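Zufallstabellen machen faul. Den Spielleiter, meine ich

Wieder so ein Abend. Halb acht, alle da, Chips auf, und der Spielleiter klappt einen Ordner mit 190 Tabellen auf. Wetter würfeln. Wirt würfeln. Name vom Wirt würfeln. Nach einer Stunde wussten wir, dass es nieselt und der Wirt ein Holzbein hat. Abenteuer: keins.

Ich schreibe das schnell runter, bevor der Ärger verraucht. Ich mag Tabellen ja. Hab selber welche gebaut, für Neltov, unsere alte Hafenstadt, über 70 Gerüchte, alle von Hand, manche sogar gut. Aber eine Tabelle ist eine Krücke für den Moment, in dem mir nichts einfällt. Wenn ich sie alle fünf Minuten brauche, fällt mir offenbar gar nichts mehr ein.

Beispiel Bastos. Kleines Dorf am Sumpf, bei uns seit vier Abenden Thema. Gewürfelt: verfluchter Brunnen, freundlicher Oger, Steuereintreiber verschwunden. Klingt prima. Hängt nur nichts zusammen. Die Gruppe fragt, was der Oger mit dem Brunnen zu tun hat, und hinterm Schirm wird — richtig — wieder gewürfelt. Das merken die Leute. Sofort. Ab da fragt keiner mehr nach, weil Nachfragen sich nicht lohnt.

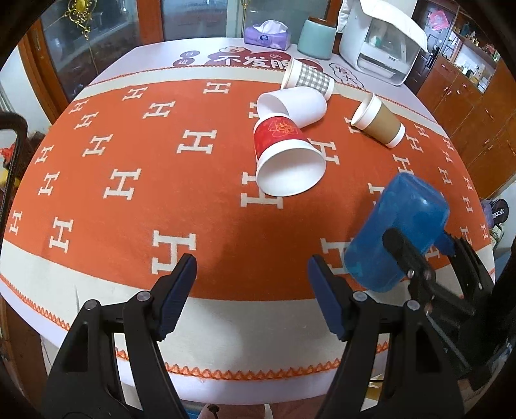
Zuletzt geändert: April, 23:40 Uhr

Gegenargument, kenn ich: Der Zufall überrascht auch den Spielleiter. Stimmt. Genau einmal am Abend ist das herrlich. Bei Truvton, der Kampagne davor, kam aus einer Begegnungstabelle ein Hausierer mit einem Sarg voller Käse. Kein Mensch hätte sich den ausgedacht. Wir haben ihn dann vier Abende durch die Berge begleitet. Lag aber nicht an der Tabelle, die hat eine Zeile geliefert. Den Rest hat jemand am Tisch draus gemacht, mit Stimme, Schulden und einer Schwester in der falschen Stadt.

Und dann die Sammelbände. 1.000 Einträge, steht fett vorne drauf, als wär das ein Qualitätsmerkmal. Wer liest das? Wer hat das vorher mal durchgespielt? Beim dritten »geheimnisvollen Fremden mit Narbe« leg ich das Ding weg. Lieber vier Seiten mit Leuten, die was voneinander wollen.

Mein Vorschlag, ganz unspektakulär: vor dem Spiel würfeln. In der Bahn, in der Badewanne, egal. Drei Ergebnisse nehmen, zwei davon wegschmeißen, über das letzte zehn Minuten nachdenken. Wer hat was davon, wer hat Angst davor. Das reicht für einen ganzen Abend, ehrlich. Am Tisch dann nur noch würfeln, wenn die Spieler wirklich wo abbiegen, wo noch garnichts ist.

In Tenel, der nächsten Runde, leite ich selber. Ohne Ordner. Eine einzige Tabelle nehm ich mit, die für Namen. Namen kann ich nämlich nicht, bei mir heißen sonst alle Wirte gleich und die Hälfte der Pferde auch.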